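Sornia Household Fund – small grants
Progress report from the Hirbridge furniture bench
22 May 2025

Money first, as we know you read that bit and skim the rest. Of the 2,000 pounds awarded, most has gone on rent for the Gurkbridge room and a delivery of flat-pack plastic furniture from Appiah, our supplier. What remains is set aside for the July open day and for replacing parts that have rolled under things.

The purpose of the grant, you will recall, was to take plastic stools and shelving to pieces, put them together again, and write assembly sheets that a tired person could follow at nine in the evening. Two sheets are finished. A further three are in draft, one of them in its third draft, about which the less said the better.

The stool has proved harder to write up than we promised in our application. Four legs, four sockets, and a seat that has to be worked on upside down: we budgeted a single page. Our first version used the word "firmly" nine times and was understood differently by everyone who tried it. The new one tells people to turn the seat over before doing anything else, which we had thought too obvious to print.

We have also bought a black tablecloth. White parts on a white table were a false economy – we lost a good deal of time patting the surface for tubes that were in plain view.

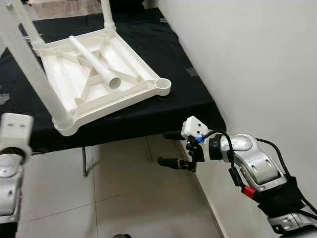
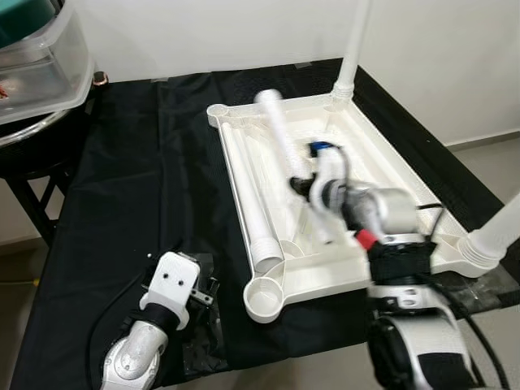 White plastic parts on the black cloth, at the Gurkbridge room.

The remaining trouble is vocabulary. Appiah's own leaflet says "pole", our drafts say "leg" or "tube" depending on who was typing, and readers quite reasonably go looking for three different objects. We have settled on "leg" for stools and "pole" for shelving, and are going back through every sheet to make it so.

We should like your permission to move the unspent printing money into parts. The revised budget is attached, with the arithmetic corrected.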